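**Can a robot arm clear a desk yet? Small office, one very boring chore**

Posted by Bernadette Vasseur, April 4, 2019

I run the front office for a parts supplier. Every evening somebody picks up the pens, scissors and tape left on the sign-in counter and puts them back in the organizer. It takes seven minutes and everyone hates it. My boss went to a trade show in August and has been asking ever since whether a machine could do it overnight. He has 2,000 dollars in mind, which I suspect is low.

A sales rep sent us some simulation pictures. The organizer is much like ours, plastic with upright dividers.
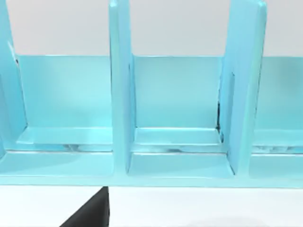 *The organizer, with nothing in the compartments.*

Is this something people have working in a real office, or is it still a lab thing? We don't need it to be fast. We do need it not to knock the organizer on the floor.

---

**trundmont_tech**

Short version: lab thing, but closer than it used to be.

I worked on a bench cell at Trundmont where an arm sorted hand tools into trays. Picking up was the easy half. Putting down into a slot between two walls was where we lost our time. If the part is tilted a little in the fingers it catches on the divider, and then the arm either pushes or gives up. We ran 414 placements before anyone signed off on it, and 29 of those needed a person to step in. That was with trays bolted to the bench and parts that were all the same size.

Pens are worse than you would think. They're thin, they roll, and a shiny black barrel can confuse a depth camera.

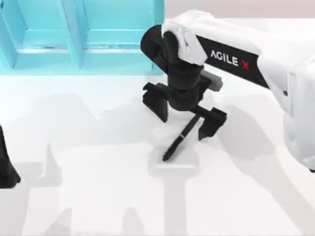
You want the fingers to close across the barrel, so the wrist has to turn to match whatever angle the pen happens to be lying at. Then it has to turn again to line up with the compartment. A person does both without looking. For a machine, each turn is a chance to slip.

Also, be careful with simulation results. Friction in a simulator is whatever somebody typed in. Ask the rep for unedited video of the same job on a real counter, including the failures.

---

**Renaud**

no. buy a cup and put it on the counter. pens go in cup

---

**allotgate_mike**

Agree with the first answer mostly. I'd add that your budget won't cover a decent arm, and you'd still need a camera, mounting and somebody to set it up. We got a quote from Stareta for a simple pick and place station and the arm was less than half of the total.

If your boss still wants to try it, fix the organizer down and start with one kind of object — pens only, no tape, no scissors. Keep the counter clear of paper. Then write down every time a person has to help for a month and compare that with your seven minutes.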